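Notebook, wrist perception / grasp offset, July
M. Dinu, with Kacper on the planner side

Picked up where Valentin left the offset estimator. Problem as he wrote it down: once the wooden piece is in the fingers, the planner still treats it as a point at the tool center. Any tilt is ignored, and the collision body is too small on the side facing the table.

Changed the estimator to fit the outline in the wrist view against the stored profile and publish a tilt along with the offset. The rim gives a clean edge on the light cloth. The shadow next to it also gives an edge, and the fitter likes it too much.
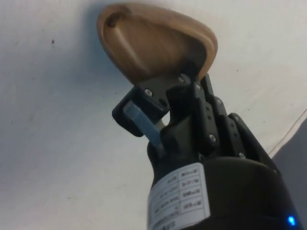 Added a gradient threshold so soft edges get a lower weight. Window is 16 frames, median over the window, anything outside the gate is dropped. With the gate at 2 degrees the estimate holds steady while the arm is parked and lags during wrist rotation. Left it there for now. Costel wants the lag handled with joint velocity feed-forward. Agreed in principle, not started.

Bug found on the way: the label on the gripper body was inside the region of interest, and its printed rows were producing line candidates. Mask now covers everything below the fingers. Should have been in the config from the start.
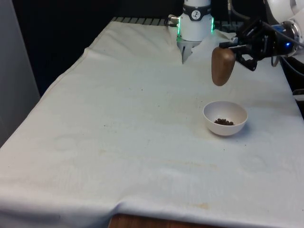 Planner side. Kacper merged the attached-object update in the Baderon branch, so the collision body now follows the published tilt. The old one was a sphere. The new one is a tapered capsule, closer to the real shape when the piece hangs rounded end down over the cloth near the white bowl. Clearance to the bowl rim is computed from the capsule tip. The second arm is still a static obstacle in this branch, which is wrong as soon as both move. Needs the shared state topic.

Open:
- replan trigger fires twice on a tilt update, looks like 2 subscribers on the same callback
- cloth height is a single plane in the model, wrinkles not represented, margin left at default
- timestamps between wrist and fixed camera not checked
- ask Marius whether the Sowah logger keeps dropped estimates or only accepted ones

Config saved as offset_v2. Do not use v1 with the new planner, the tilt field is missing and it defaults to zero without a warning.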